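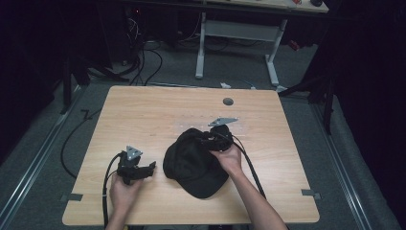
Black baseball cap on a light wooden tabletop.

Weighing and Recording Newborn Crias

Updated January 2025

Weigh each cria within a few hours of birth, after the coat is dry, and then once a day for the first two weeks. Use the same scale each time and set it on a hard, level floor.

What you need
Hanging or platform scale that reads in steps of 100 grams or finer
Sling or deep plastic tub
Notebook or barn card
Clean towel

Steps
1. Put the empty sling or tub on the scale and set the reading to zero.
2. Keep the dam where she can see the cria. A hurdle across the stall corner is enough.
3. Lift with one arm in front of the chest and one behind the thighs. Do not lift by the belly.
4. Wait for the reading to settle. If the cria kicks, take three readings and write down the middle one.
5. Record the weight, the time, and whether the cria nursed beforehand.
6. Return it to the dam and watch until it nurses.

Reading the numbers
A small loss on the first day is common. After that the line should climb. Call the vet if the weight is flat for two days in a row, or sooner if the cria is weak or not nursing.

Our September cria, Omemeo, is entered on the card in grams only. Mixing pounds and grams on one card caused most of our early errors. Ratih Sinaga drew up the card we use now, with one line per day and a column for notes.

Posted by Ruairi Cairns, Ekcombe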